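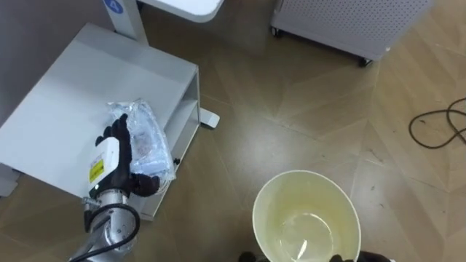 Figure 6. Left hand on the bagged item, right hand holding the bucket.

6. Setting up a bag-to-bucket task

Complete Section 5 (arm and hand calibration) before you start. The steps apply to the two-arm Virmont unit with Wetia hands. If you have the single-arm unit, go to Section 8.

6.1 Prepare the area

1. Place the bagged item on a low, flat surface within reach of the left arm. The item and bag together must weigh no more than 900 g.
2. Fold the open end of the bag over on itself.
3. Leave at least 300 mm of clear floor between the shelf unit and the bucket position.
4. Move loose cables out of the area where the arms will travel.
5. Lock the casters on any cabinet or cart nearby.

Caution: Keep people and pets at least 2000 mm away while the arms are powered.

6.2 Teach the grip

1. On the tablet, open Sarkar and select Tasks > New > Two hands.
2. Set the right hand to Hold. Put an empty bucket in the hand with the opening facing up, then tap Close.
3. Set the left hand to Soft wrap. Guide the arm until the fingers are around the side of the bag and the thumb is under its lower edge.
4. Tap Close. The default grip force is 88. Lower it if the item is fragile.
5. Tap Save point.

Note: Clear bags reflect light. If Sarkar shows "Object edge not found," dim the nearest lamp or turn the bag slightly and try again.

6.3 Check the arm cable

The cable on the outside of each arm needs enough slack to loop past the wrist. Turn the wrist slowly through its full range by hand. If the cable pulls tight, loosen the upper clip and feed more cable through.

Caution: Do not remove or cover the yellow warning label on the wrist housing. Replacement labels can be ordered from Lollance under Spare parts.

6.4 First run

1. Set the speed to Slow.
2. Keep one hand near the stop button and tap Run once.
3. If the bag slips, tap Stop, return both arms to Home and repeat 6.2 from step 3.

Change to Normal speed only after a full run at Slow with no stops.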